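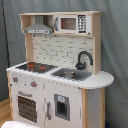 Toy kitchen station, grey backdrop, metal bowl in the sink.

Grindgate example set: frequently asked questions

What is in the set?
Recorded examples of short household tasks, carried out by an operator steering the arm by hand controls. The June release holds 1,045 examples, of which 642 come from the toy kitchen. The target for the full set is 2,000.

Why a toy kitchen?
It fits within the reach of a small arm and still has a sink, a microwave, an oven and cupboard fronts. Knobs and handles are in fixed places. A full-sized kitchen would need a moving base, and Grindgate does not cover that.

What counts as one example?
One task from start to finish, with a single written instruction such as "take the bowl out of the sink". Two tasks in a row are stored as two examples.

Are failed attempts kept?
Yes, under a separate label. They are left out of the default training list. Attempts stopped by a fault in the arm are deleted.

How often is the layout changed?
After every 80 examples. Loose items are moved and the kitchen is turned by a few degrees. The backdrop stays up - Hudec, our second site, uses the same cloth.

Can I mix these with the Cliva recordings?
Only after converting the gripper values. Cliva stores them as open or closed, Grindgate as a number between 0 and 1. The converter is in the tools folder.

Do scuffs on the cabinet matter?
No. Do not repaint or clean up the fronts between sessions.

Page last changed October 14, 2018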